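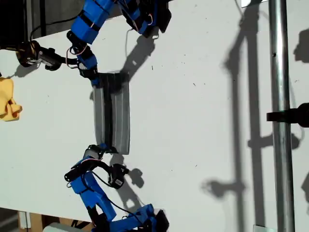 Figure 3. Two blue arms with a gray striped cloth held between them.

Section 5: Setting Up a Joint Savings Account

This section covers opening a joint savings account in the Flesta app and adding a second owner. You need an active Rekidlow checking account before you start. If you do not have one, go back to Section 3.

Before you begin

Have the following ready:

Your Rekidlow customer number, printed at the top of any statement
A government-issued photo ID for each owner
The second owner's legal name, mobile number and email address
An opening deposit of at least $159

Both owners must be 18 or older. Accounts for minors use a different form, available at the Praltgate branch.

Opening the account

1. Sign in to Flesta and tap Accounts.
2. Tap Open New, then Joint Savings.
3. Read the account agreement. Scroll to the end and tap Accept. The button stays gray until you reach the last page.
4. Enter a nickname for the account. This name appears only in the app, not on statements or checks.
5. Choose the checking account that will fund the opening deposit.
6. Enter the deposit amount and tap Continue.
7. Enter the six-digit code sent to your phone.

Note: The code expires after five minutes. If it expires, tap Send Again. Older codes stop working as soon as a new one is sent.

The account now shows as Pending. Your deposit is held but does not earn interest until the second owner is confirmed.

Adding the second owner

1. Open the pending account and tap Owners.
2. Tap Add Owner and type the name exactly as it appears on the person's ID. For example, if the ID reads Setareh Jafarzadeh, do not enter S. Jafarzadeh.
3. Enter the mobile number and email address.
4. Choose an access level. Full lets the second owner deposit, withdraw and transfer. Deposit Only does not allow money to be moved out.
5. Tap Send Invitation.

The second owner gets an email with a link and has three days to accept. They will be asked to photograph the front and back of their ID. When the ID is approved, the status changes from Pending to Open.

Caution: An owner with Full access can withdraw the entire balance without asking the other owner. Access can be lowered later only if both owners agree in the app.

Setting up an automatic transfer (optional)

1. From the open account, tap Transfers, then Automatic.
2. Pick a funding account, an amount and a start date.
3. Select Weekly, Every Two Weeks or Monthly.
4. Tap Save.

Transfers run at 6 a.m. on the date selected. If the funding account is short, the transfer is skipped and both owners get a message. There is no fee for a skipped transfer, but after three in a row the schedule is turned off - you will need to set it up again.

If the invitation is not accepted

An expired invitation can be sent again from the Owners screen. If the name was entered wrong, tap Cancel Invitation first and start over from step 2 of Adding the second owner. To close a pending account, tap Close Account at the bottom of the account screen. The opening deposit goes back to the checking account it came from.

For account changes that cannot be made in the app, such as removing an owner, see Section 6.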